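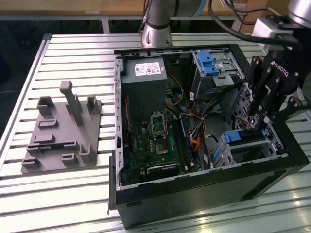

Our planner keeps telling me it has a clean approach to a cable connector, and then the wrist refuses to settle. I'm on week three of evaluating the Stusimora stack for PC teardown, and I'd like a second opinion before I write it off. Task is simple on paper: case on its side, panel off, get in through the open face, pull connectors, then memory, then drives. The attempt I keep coming back to is the little blue connector low on the right, near the second drive bay. Fingertips are above it, so the coarse pose is fine. Then the last stretch begins and the pose estimate starts to hop. Sometimes it hops to the blue latch on the bay, which is a completely different part that happens to be blue and nearby. The vendor's confidence score stays high through all of this, which is what bothers me most.

Things I have already done: recalibrated hand-eye twice, slowed the approach, turned off their "adaptive refinement" (no change, and I'm not convinced that switch is connected to anything). 848 logged approaches so far. The docs say to collect more data. Has anybody here gotten this package to work on the inside of a real case, as opposed to a bare board on a mat?

posted by slatbed

Re: Stusimora and connector approach

Yes, on bare boards. No, inside a case.

Your hopping sounds like two hypotheses trading places. The estimator keeps a short list and reports the top one every cycle with no memory of what it said last cycle. If two candidates score close you get the jitter. Log the top three instead of the winner and look at the gap between first and second. I bet it is tiny every time the wrist won't settle.

The confidence number is normalized over the short list, by the way. It tells you nothing about whether the list is any good.

posted by ohm_on_the_range

Re: Stusimora and connector approach

I don't buy that it's the estimator. We run the same release at the Flitham site and the jitter was the controller every time. They ship with impedance gains meant for a much lighter tool. Put a linked-finger gripper on the end with cables hanging off the wrist and the defaults are junk. The arm rings, and if any camera rides on the arm the estimate rings with it, and then people blame perception.

Drop stiffness on the last stretch, add damping, try again before you touch a single label.

posted by torquewrench_b

Re: Stusimora and connector approach

@torquewrench_b the camera is fixed, it looks down on the work area from outside. It isn't on the arm. So the wrist can ring all it likes and the view of the case stays put. I did check gains in the first week. Payload and center of mass were wrong in the config, I fixed them, and free-space motion got much nicer. The hop is still there.

@ohm_on_the_range will log the list tonight.

posted by slatbed

Re: Stusimora and connector approach

Fixed camera and you're closing the loop on the connector? With the hand between the camera and the thing you want? Look at your own picture. The gripper comes in from the upper right and the part is right under the fingertips. Another couple of centimeters down and you're asking the network to find something it mostly can't see. Of course it jumps to the latch.

I would stop estimating at standoff, freeze the pose, and go in blind on force. Old fashioned. Works.

posted by mildly_compliant

Re: Stusimora and connector approach

"Works" on rigid stuff. A connector on a cable moves when you touch it, and it moves when you touch any other cable in the same tangle. You freeze the pose, brush the orange and black bundle on the way in, and your frozen pose is now wrong by more than the width of the plug. We tried this for most of October. The success rate looked great until someone started resetting the cables at random between runs instead of tucking them back where they'd been.

posted by pinheader

Re: Stusimora and connector approach

Then plan an approach that doesn't brush the bundle.

posted by mildly_compliant

Re: Stusimora and connector approach

With what collision model? Stusimora treats cables as free space. Read the planner notes, it's near the bottom. Anything thinner than their voxel size gets dropped as noise. Heavy bundles sometimes survive. A single wire, like the thin red one down the left side of that board, is never going to be in the map at all.

I asked the vendor about this and was told cable handling is "on the roadmap." It was on the roadmap when I bought the license.

posted by pinheader

Re: Stusimora and connector approach

Contrary view. I got decent numbers out of this stack and I think half of this thread is using it wrong. You can register your own parts as named distractors. Nobody does this because it's in the tooling manual instead of the perception manual. Give it the drive latch as its own class, with 200 or so crops, and it stops offering the latch as a connector. Took me one afternoon. The blue-on-blue confusion went away.

Also use the Curnstead exporter for your labels. The built-in one silently flips the handedness of the plug frame if your mesh has a negative scale anywhere in it.

posted by gantry_lurker

Re: Stusimora and connector approach

@gantry_lurker decent numbers on how many case models? One?

posted by pinheader

Re: Stusimora and connector approach

Two. Same manufacturer, I'll admit.

posted by gantry_lurker

Re: Stusimora and connector approach

So a class for every latch on every case that ever comes down the line. I've seen green ones, purple ones, bare metal ones. At what point are we just doing their product development for them?

posted by pinheader

Re: Stusimora and connector approach

OK, logs. ohm_on_the_range was right about the gap. On the bad approaches first and second are nearly tied, and second is the latch in most of them. In the others it's some spot on the perforated grille on the right wall, which I had not noticed before and can't explain.

mildly_compliant is right too, though. The gap shrinks as the hand goes down. At standoff the connector wins comfortably. So there's an occlusion problem and a ranking problem, and the second one only shows up when the first one does.

I put a small filter between their estimator and the controller. It rejects any new pose that moves farther in one cycle than a plug could plausibly move, and stops the arm if it gets 3 rejections in a row. The wrist settles now. Whether it settles in the right place is another matter. I've only run it on one case and I'm not quoting a rate on that.

posted by slatbed

Re: Stusimora and connector approach

Good, but watch the stop condition. With a rejection filter on top of a frozen-ish pose you will get runs that look calm and close on nothing. Log gripper width at close and call it a miss if the fingers meet. I had a week of "successes" once that were the planner reporting it had reached its goal. The goal being a point in the air.

posted by ohm_on_the_range

Re: Stusimora and connector approach

I still want to see the wrist torque traces. Two things can be broken.

posted by torquewrench_b

Re: Stusimora and connector approach

Fair. I'll pull them.

Side question while I have you all: the Jemal wrapper claims it can run a second estimator in parallel and vote. Any reason to believe it? The page shows a benchmark of 2,000 picks and doesn't say what was picked.

posted by slatbed

Re: Stusimora and connector approach

Ran it for a month. Both estimators were trained on the same renders, so they agree with each other beautifully, including when they're wrong. If you can plug in one you trained yourself it might be worth the latency. I wouldn't pay for it as shipped.

Ask them for the cable results. I never got mine.

posted by pinheader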